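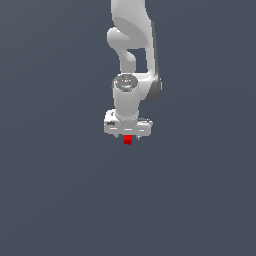

Stoteo running our pick test, red cube at the fingers.

I've been the person who signs off on equipment at our shop for long enough to be suspicious of anything sold as a "planning tool." Usually it's a spreadsheet with a logo. Stoteo is a simulator you rent by the seat, and the pitch is that you try out an arm and a gripper on screen before you put in a purchase request. We had it for most of the spring, and I ended up liking it a lot more than I expected to (with some grumbling, see below).

The quick background: we had room in the budget for 2 arms or for one arm and a decent feeder, and I'd been going back and forth on that since winter. Teemu Saarinen, who does our cell layouts, wanted both arms. I wanted the feeder. Stoteo was how we were going to settle it without shouting.

Setup took me an afternoon. You pick an arm, pick a hand, drop in a part and go. I started with a plain little cube, nothing fancy, and I'd tell anyone else to do the same before loading real part files. You get to see how the hand sits over something small, and you can swing the view around as much as you like. Great fun, and I lost a whole lunch break to it!

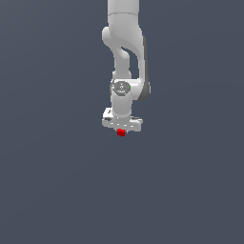 Beaulieu, July

Now the money part. We paid for 4 seats and really used 2, me and Teemu, so go small on your first order. The add-on library is $500 on top and I'd skip it until you know which grippers you're comparing. The base set had a parallel hand close enough to the one Anetti quoted us, and that was all we needed for budgeting.

What I'd complain about: the default background is plain gray with nothing in it, so you have to build your own bench and fencing if you care about floor space. We did care, and that ate up more time than the arm did. The cost report is also thin. It'll total up hardware but leaves out install, training and spare fingers, and those are exactly the lines that come back to bite you. Evaristo Bañuelos in purchasing made me add them by hand, and he was right to.

I also tried Jirkutine for a couple of weeks. Prettier menus, slower on my laptop, and the quote export never did line up with our forms.

We went with one arm and the feeder, by the way. Teemu has asked me to keep a seat going through next year's budget round and I've said yes to that.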